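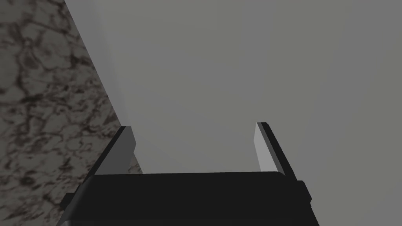 Wrist view in the simulated house, jaws open and nothing held.

How to check a door-opening demo before your workplace buys the robot

Updated August 2024

Sales teams love a simulation. Ours came from Clundeo, who want to put their Clulik robot on night rounds at the Nogueira care home, opening doors and fetching linen. I was asked to write up how we tested the claims, so other sites can do the same.

Step 1. List your own doors first. Nogueira has 162 of them, and 44 have closers that staff shove with a hip. Write down the handle type, the swing and whatever usually gets left behind the door.

Step 2. Ask for the wrist view of every attempt, failures included. A wide shot flatters everybody. Go through the approach slowly and note where the fingers are when they reach the lever.

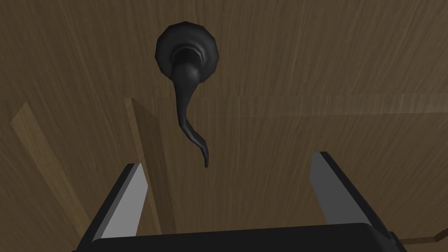 Then ask how many tries were dropped from the count. We were told 28 in March, after asking twice. Nothing in the brochure mentioned them.

Step 3. Put clutter in the way. Real corridors have trolleys, walking frames and wet floor signs. If the supplier tests in bare halls, send a list of what yours contain and ask for the runs again.

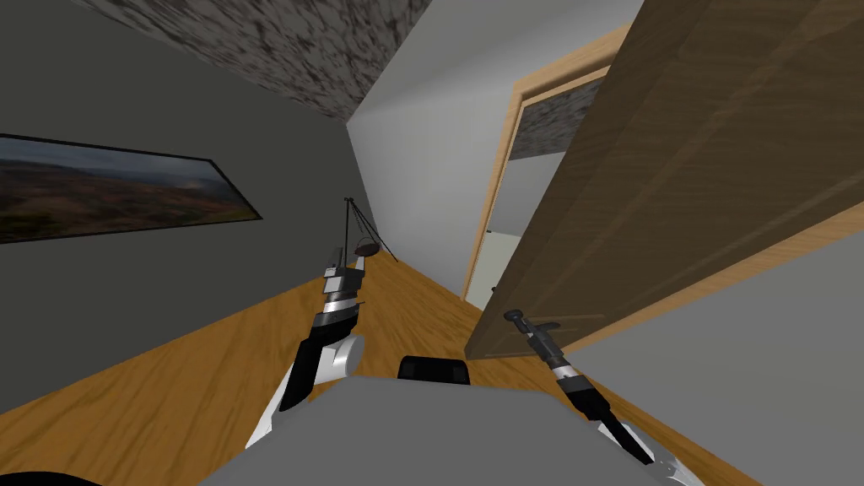

Two arms in the hallway, with the brown door open on the right and a black stand on the floor.

Step 4. Work out who gets called when it sticks. At Nogueira the plan said "on-shift staff", meaning the same two carers who were supposed to be saved the walk. Get those call-outs put into the rota as hours.

Step 5. Get the job changes in writing before any trial. Nivau, our other site, lost a night porter post on the strength of a slide. I would want a month of logs from real doors before agreeing to that again.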